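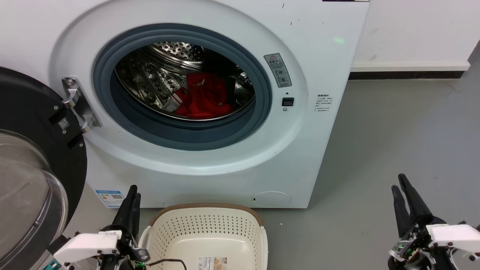 Last changed: October, by Tamara

Tips for teaching the laundry job by remote control

We love this one! Unloading a front loader is a great first task to show a two-armed robot, and after 440 runs at the Basholm workshop these are the habits we'd pass on.

Open the door all the way before you start recording. A half-open door eats up the room your left arm needs, and you'll bump the glass on every other try.

Set the basket right under the opening, close against the machine. Dropped sleeves land in it by themselves (so satisfying).

Start with one bright bundle. Red against a steel drum is easy to find on the monitor, and you can move on to mixed darks once your hands know the way.

Go in with the fingers open, close on a thick fold, pause, then pull slowly. Pinching a single layer of cotton nearly always slips. Mind the rubber gasket on the way out! Lift a little first, then come toward you.

Keep both arms in the same resting spot at the start of each run, down low on either side of the basket. Marius Ilie puts tape on the floor for the base and it saves him loads of fiddling.

Record 20 good runs, take a break, move the basket 4 inches, and record 20 more. Fumbled a grab and recovered nicely? Keep it, those are gold.

Next page: folding towels, with Dorin's trick for corners.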